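Test tubes around the house: storing and cleaning

Glass test tubes are handy for saffron, seeds and single stems, and they cost little. They do need a proper rack, as they roll off any flat surface.

Clear acrylic racks are easy to keep an eye on. Stand yours on dark cloth and the edges and holes show up well – handy with slim tubes. Lower each one upright, rounded end first. 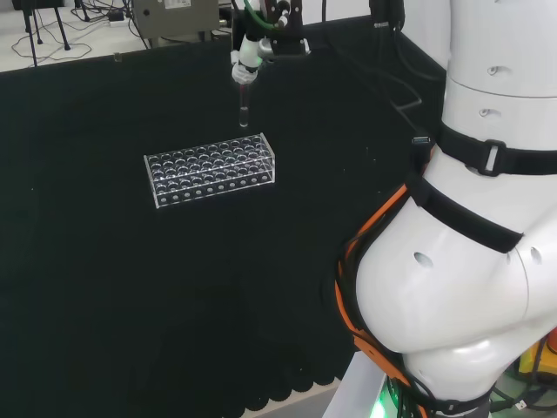 Cleaning the rack

Wash in lukewarm water with a drop of dish soap. Skip the dishwasher and anything with alcohol or ammonia, which can leave acrylic cloudy. Use a narrow bottle brush in the holes, then let the rack drain upside down on a tea towel.

Labels

Write the contents and the month on masking tape, e.g. basil, July. Peel it off before washing.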